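Going In for an Operation at Perker: Frequently Asked Questions

Last updated 21 December 2022

These are the things people ask us, in the order we felt like answering them. Your own pre-op letter beats anything on this page. If the two disagree, go with the letter. If the letter disagrees with itself, call the ward.

Who writes this?

Former patients, mostly. Indira Nambiar started it after her gallbladder and has been threatening to hand it over ever since. A nurse reads it before it goes up and takes out the jokes she thinks will get us sued.

Do I really have to stop eating?

Yes. Your letter gives two times, one for food and a later one for water. Food includes toast. It includes a small piece of toast. It includes the cream in your coffee, which counts as food for this purpose even though you have never once thought of it that way. Eat anyway and mention it on arrival, and you'll probably be sent home. Eat anyway and don't mention it, and you are taking a real risk with your lungs, so please mention it.

What about my regular pills?

Ask at the pre-op visit and write the answer down. Blood thinners and diabetes medicine are the ones they care about most, and the plan is different from one person to the next. Bring the bottles. "The little white one" describes most of the pharmacy.

I have a cold. Should I cancel?

Call first. A runny nose may be fine. A fever or a chesty cough usually means a new date. They would much rather hear about it the day before.

What should I bring?

Photo ID, insurance card, medicine list, glasses case, phone charger with the longest cord you own. The outlet is behind the bed, where the builders of Perker felt you would enjoy it. Slip-on shoes. A loose shirt that buttons up the front if the work is anywhere near your belly or shoulder.

What should I leave at home?

Rings, watches, nail polish, contact lenses, and the novel you have been meaning to get to. You won't get to it. Tarek Soliman brought a 600-page history of the canal trade in for his hernia and reports that he read the dedication.

Where do I park?

Curnness Street garage, level 5, then the footbridge. The machine on level 5 takes cards when it is in the mood. The one by the elevators takes coins and keeps them. Your ride home can get the ticket stamped at the front desk, and should ask, because it won't be offered.

Can I drive myself home?

No. Not with a general anesthetic, and not with sedation, even though you'll feel extremely sharp and want to tell people so. You need an adult to take you, and for most day surgery you need one to stay the night as well. A taxi driver doesn't count as the adult. This has been argued at the desk many times and the desk has never lost.

Why is my arrival time three hours before my surgery time?

Paperwork, gown, blood pressure, a needle, a visit from the anesthesiologist, a visit from the surgeon, and five or six people asking you your name and date of birth. They know who you are. They ask every time on purpose, and they will also ask which side, and may draw on you with a marker. Let them. The day may also run late if an earlier case takes longer than planned.

Will I be awake for any of it?

Depends on the operation and the anesthetic. With a general, no. People expect a countdown and a slow fade. Most remember a ceiling tile and then a different ceiling tile.

How will they close me up?

Stitches, staples, glue, strips, or a mix, with stitches often used underneath where you won't see them. Some dissolve on their own over weeks or months, and some have to come out. Ask which kind you have before you leave, because nobody can tell by looking at your bandage over the phone. 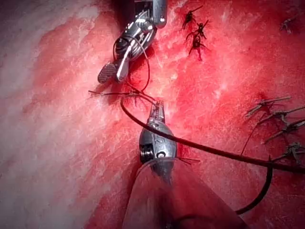

Dissolving stitches sometimes leave a short end poking out of the skin. Don't pull it. Don't let your brother-in-law trim it. If it bothers you, the clinic will snip it in less time than it takes to find level 5. A little itching and a firm ridge along the cut are both common while things knit together. Spreading redness, heat, pus, a gap opening up, or pain that is getting worse after it had been getting better should all be reported the same day.

When can I shower?

Often within a day or two, but check your sheet. Let the water run over it and pat it dry. Baths, pools and hot tubs wait until the wound is closed and someone has told you so. Dorian Courtois would like it known that a lake also counts.

How much will it hurt?

More than the cheerful people say and less than the internet does. Take the pain medicine as written on the label and don't wait until you are gritting your teeth to start. Several of the strong ones cause constipation, a subject skipped over in the brochure and discussed at great length by everyone who has been through it. Drink water, walk a little, and ask about a stool softener.

Why does my shoulder hurt when they operated on my stomach?

If you had keyhole surgery, it's likely the gas used to make room inside. It irritates a nerve that reports to the shoulder, a bit of wiring that could have used a second look. Walking helps and it usually goes away in a few days. Shoulder or chest pain with trouble breathing is something else, and you should call 911.

When can I lift things?

Your sheet has a number on it. A full laundry basket is over the number. So is the dog. Eliécer Condori's dog weighed in over the number in both September and after.

When can I go back to work?

If you sit at a desk, possibly sooner than you'd like. If you lift, climb or carry, later than your boss would like. The Perker front office will fill out the leave form, but it has to be the Tanguy form, the blue one. The green one is for dental.

Who do I call at night?

Extension 2201 for the surgical ward, answered around the clock. Extension 1391 is billing, closes at four, and can't help you with a fever. For heavy bleeding, fainting, or trouble breathing, skip both and call 911.

I got a bill from somebody called Zurnow. Is it a scam?

No, that's anesthesia. They bill separately. Quentin Huet ignored his for months on principle and then paid it, with a late fee, also on principle.

My question isn't on here.

Leave a note in the box by the coffee machine on the second floor. We empty it when it gets full.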